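Who Gets to Ask the Question: Press Access and Sideline Manners in a Small College League

Term project report, Sports and Media Studies
Submitted to the department at Jondcombe

1. Why this topic

I started out wanting to write about sponsorship money. Then I went to a postgame press session at Prollavden, sat in a folding chair for most of an hour, and heard a coach answer four questions in a row with the word "execution." I changed my topic on the walk back to the bus.

The question I ended up with is simple enough. When a team in a small league talks to reporters, who gets picked to ask, what do they ask, and how are they treated when they do it? Most of the writing on this looks at the big professional leagues, where there is a microphone, a backdrop and a person with a clipboard. Our league has a hallway. I wanted to know if the hallway works the same way.

2. What I did

I sat in on postgame sessions for eight home games, split between Jondcombe and Prollavden. I wrote down each question, who asked it (student press, local paper, radio or team website), and whether the answer dealt with the question in any recognizable way. That last part was a judgment call, and Lakmal Gamage, who shared the coding with me, made the same call separately so we could compare notes. We disagreed more than I would like to admit, mostly about whether "we'll look at the film" counts as an answer. He says yes. I lost the coin toss, so the tables say yes too.

In the end we had 157 questions. We threw out greetings, congratulations and one long speech from a radio host that contained no question of any kind.

I also put a short survey in front of people who cover the league, current and former. I had hoped for more replies than I got, as does everyone who has ever sent out a survey. 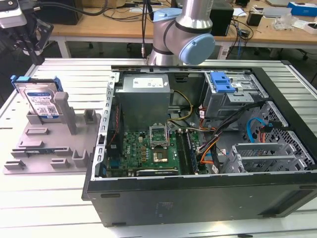 Gamage thinks the survey should have gone out in July, before preseason camp, when reporters still answer their email. By the time ours landed, they were filing two stories a night and had stopped opening anything with the word "participate" in the subject line. He is probably right, and he did mention it at the time.

3. Who got to ask

Of the 157 questions, 102 came from people who had covered the team for at least one full season. That sounds natural until you stand in the hallway and watch how it happens. There is no list. The media contact looks around, sees a face he knows and nods. If he doesn't know your face, you can raise your hand until your arm goes numb.

Newer reporters got their turn late, usually after the star player had left for the showers. Women in the room were called on later than men with the same amount of experience at five of the games we attended. Our sample is too small to hang a big claim on, and I was told so by my adviser in red ink. I am reporting it anyway, with the red ink noted.

One former student reporter wrote in her survey reply that she learned to stand next to the oldest man in the room, because the nod would land somewhere near her and she could pretend it was hers. I have since tried this. It works.

4. What they asked

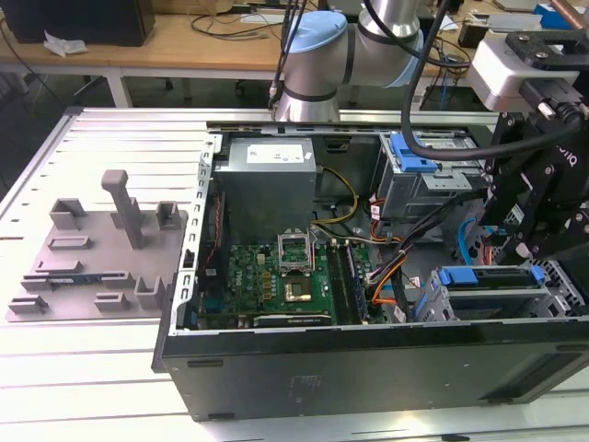 The most common type of question was what I came to call the invitation, in which the reporter describes something that happened and then stops talking. "Big third quarter out there." Coaches love these. They can say whatever they were going to say and nobody has to feel tested. Direct questions about tactics, such as why a certain player sat out the last drive, were much less common, and they got shorter answers and longer stares.

Tactical questions from women drew a different sort of reply often enough that we gave it its own code. We labeled it "explains the sport." In these answers the coach backed up and went over something basic before getting to the point, if he got there. One Prollavden assistant spent a good while describing what a zone defense is to a radio reporter who had played in one for four years. She thanked him. The tape has a nice long pause before she does.

Players did this less than coaches. I don't know whether that is a matter of age or just that players want to go eat.

5. The sponsor angle, briefly

Since I had already done the reading, I kept a piece of my first idea. Munshi, which puts its name on the Jondcombe scoreboard, has a conduct clause in its deal with the athletic office. The clause covers gambling, arrests and "public remarks harmful to the partner." I asked the athletic office if it had ever been used over something said to a reporter. The reply was that the office values all of its partners.

Iratlow, the smaller sponsor, pays for the halftime giveaway and has no such clause. The giveaway is a towel. The office prints 1,000 of them a season and there are still boxes left over, so perhaps conduct is not the main worry there.
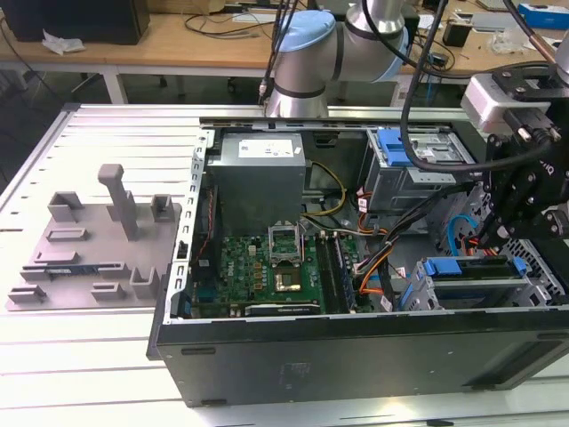
6. Problems with the study

There are plenty. Eight games is a thin season. Both of us were known to the Jondcombe media contact by the third visit, and I suspect he became more careful about where he nodded. I was also called on twice myself, panicked both times, and asked an invitation.

The "explains the sport" code depends a lot on tone, and tone does not survive being typed up. We listened to each of those answers again at the end and dropped the ones where we still couldn't agree.

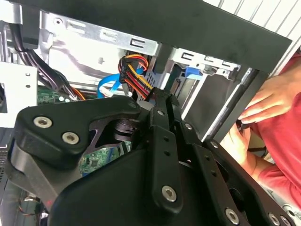
Figure 4. Gripper close to the open computer tower.

7. What I would suggest

A sign-up sheet. It costs nothing, and the media contact could call names in order. I raised the idea with both schools. Prollavden said it would think about it before next season. Jondcombe said the current system works well, and the man who told me this is the one who does the nodding.

I would also like to see someone repeat the count with a full season and more than two coders. The coding sheet and our question log are on file with the department, including the radio host's speech, which runs to a page and a half.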